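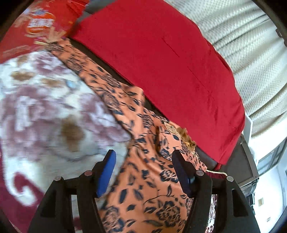
Laundry folding still slow going for home machines, Plultcombe trial finds

August 29, 2018

Folding a T-shirt is close to a solved problem for a machine. Folding whatever comes out of a real family's laundry is another matter, according to results released by Welell, which spent July testing household chores in 26 homes in Plultcombe.

The company gave its folding software 1,337 garments and household textiles to handle over the month. Plain towels and pillowcases went best. Thick clothes did worst, along with anything that had a lining, a loose cord or trim sewn to the edge.

"A padded jacket doesn't have one shape," said Eirini Tsoukalas, who ran the trial. "You pick it up by the hem and the weight moves somewhere else. Prints are hard too. With a big floral pattern the software will take the outline of a petal for the edge of a sleeve, and then it goes for a grip in the middle of the back."

Work began with people doing the chores by hand-held gripper, a two-fingered tool with soft pads that lets a person's movements be recorded and used to train a machine. Welell collected 420 hours of recordings this way, most of them of clothes being picked up, turned over and folded on beds and sofas.
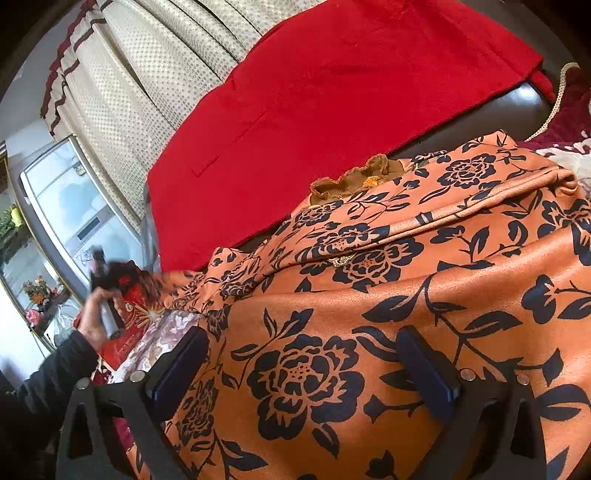 Sofas were chosen on purpose. Earlier tests, including one by rival Miettinen, used a flat white table with good light from above. In a living room the garment often lies on top of another cloth, the seat is soft, and daylight from a window changes through the afternoon. Tsoukalas said scores dropped as soon as the work left the table and have only partly come back.

Speed is the other problem. A padded jacket took the machine 10 minutes on average when it managed the job at all. Most adults do it in well under one.

Prodromos Galanis, who buys equipment for the Gameo chain of dry cleaners, followed the trial and said he would not be placing an order this year. Gameo already uses machines for pressing and bagging, but sorting and folding are still done by staff at all of its shops.

"Shirts, fine, we could talk about shirts," Galanis said. "But people bring us coats, costumes, their grandmother's curtains. I need something that can take the next item on the pile — whatever it is — and I haven't seen that yet."

Welell plans a second round in the same homes, with bed linen added and a new set of finger pads. Tsoukalas said the company has no date for a product and has not set a price.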